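Lodhi Arm Project, Report 2
Deming Hou
Shared shop build, September

Where things are at. The plan from report 1 was a small pick and place arm on the long bench at Stirmont, printed parts, cheap servos, one camera on the wrist. Still the plan. Frame is bolted together, shoulder and elbow move, wrist wobbles more than I want. Total spend so far is 313 dollars and most of that was servos, plus one I cooked by wiring it backwards.

Before buying anything else I moved the whole job into simulation. Darnadow is my control code, same code for sim and bench, only the driver file changes. Model of my own arm is not finished (joint limits wrong, masses guessed) so the sim runs use a stock arm model for now. Scene is a stone counter with a few things on it.

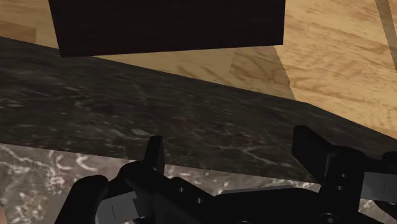
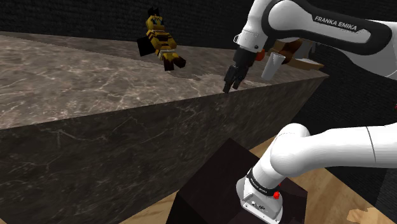

Rendered views from the sim, same setup.

My wrist camera mount is the part I keep redoing. Version one sat too far back and all it saw was the servo horn. Version two was better but the cable pulled it sideways whenever joint five turned. For version three I want the fingers in view on both sides with the gap between them open, like in the close view in the sim, where you can see the lip of the dark slab right between the fingers. That gives the edge finder something straight to lock onto. It does mean the gripper body eats the bottom of the picture so I crop that before anything else runs. Crop is hard coded, will fix.

Second thing, the target positions. In the wide view the yellow striped toy sits on the far side of the top and the cup is over near the right end, so a pick order matters. I wrote it nearest first. My real arm has 700 mm of reach on paper, less once the wrist is bent down, so the far side of the bench may just be out of range. Need to measure that insted of trusting the drawing.

Log size. One full run writes 906 lines, mostly joint angles. Too much to read by hand. Cut it to one line per move and keep the big log only when a run stops early.

Parts on order from Bostska: new wrist bearing, longer ribbon cable, heat set inserts. Bench supply is shared so evenings only, after 7.

Still to do
- finish the arm model, weigh the real links
- print camera mount v3, thicker walls
- move crop numbers to the config file
- test e-stop with the arm actualy holding something
- rerun the pick order with reach set lower

Wrist bearing goes in first, the mount bolts onto it.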